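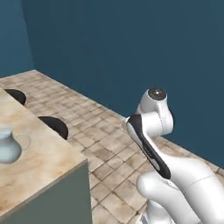

Arm up, pitcher waiting on the counter.

Hi all! A few stills from the simulated kitchen, where Ro-un Song and I have been putting two grippers through the same dull chores (our dishes are all virtual, which is the best thing about them). We call them Nillo and Grormont, and they get the same arm, the same counters and 167 tries each. I went in a total Grormont fan, so bear that in mind.

Camera placement ate up more of my time than the grippers did. I wanted a view that shows the arm and the worktop together, and I kept sliding the thing around the island and then sliding it back. Ro-un likes it tight on the arm. I like to see more kitchen!

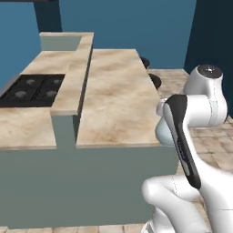
My favorite angle on the island, cooktop at the far left.

With this one I can tell at a glance how the arm sits next to that big marble corner, and that's where I get nervous when we swap controllers. We have two of those as well. The older one is slow and polite, the newer one takes corners like a teenager with a fresh license, and I keep going back to the old one whenever there's glass involved.

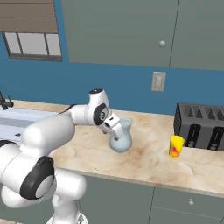 Glassware is the chore I'd pick if I could only run one. A narrow neck gives short fingers something to close on, but all the weight is down in the belly, so a grip that's a little off makes the whole thing want to swing. Boxes are so much easier! Hyun-seo Seol wants us to try mugs by the handle next, and I've said yes, but not before August. More pictures when we get there.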